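Against the tidy demonstration
Opinion, March 2026
Gisela Haberkorn

Most collection protocols I am asked to review still specify a cleared work surface with one target object on it. The argument is familiar: a policy trained by imitation should first see the task without distraction, and variety can be added once the behaviour is stable. I held this view while we wrote the first protocol for Sumard, and I have since dropped it.

The trouble is that a cleared surface is itself a strong signal. If the only thing on the table is always the thing to be grasped, the learner has no reason to represent what the thing is. It needs only to find the spot that differs from the wood. Our first Sumard set held 318 episodes of this sort. The resulting policy scored well on its own test split and went to whichever object was nearest when a second one was introduced.
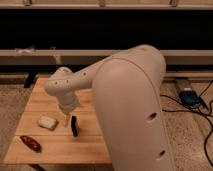
Arm with the gripper just above the boards, between a white block and an upright black piece.

Our current protocol, Nordin, fixes the opposite condition. Objects not named in the instruction stay on the surface throughout the episode, and the operator is told to leave them alone unless they obstruct the path. Placement is drawn from a list before each run. Operators dislike the list. Left to themselves they drift toward arrangements that are comfortable to reach, and within an afternoon the comfortable arrangement becomes the distribution.

A common objection concerns cost. Cluttered episodes take longer to record and more of them are discarded, mostly for contact with a neighbouring object. I accept the first part. Of 416 Nordin episodes we flagged 113 for such contact, and under the old rules all of them would have been deleted. We kept them, labelled, in a separate partition. A light brush against a neighbour followed by a correction is the behaviour I most want a model to see, and a filter that removes it is biasing the set toward operators who never err. 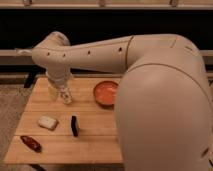
Translucent bottle in the gripper, with the orange bowl and smaller items left on the table.

The second objection is better. Sova, our annotation tool, stores one instruction per episode, and in a scene with several candidates the instruction may be ambiguous. “Pick up the white one” is a poor label if two objects could answer to it. The remedy is to have the wording checked against the scene by someone other than the operator. We budget up to 110 episodes per session on that basis, and the checking sets the ceiling, not the arm.

I would not extend the argument without limit. Randomising lighting, camera pose and clutter all at once produces failures that can't be attributed to any of them. In the Guta trials last August we varied all three and spent the following weeks re-recording with the cameras fixed. Vary the objects first, hold the viewpoint, and write down which was done — the second reader of a dataset is usually denied that information.

The single-object set still has a use in checking calibration and gripper timing. It should be named for that use and kept out of the training mix.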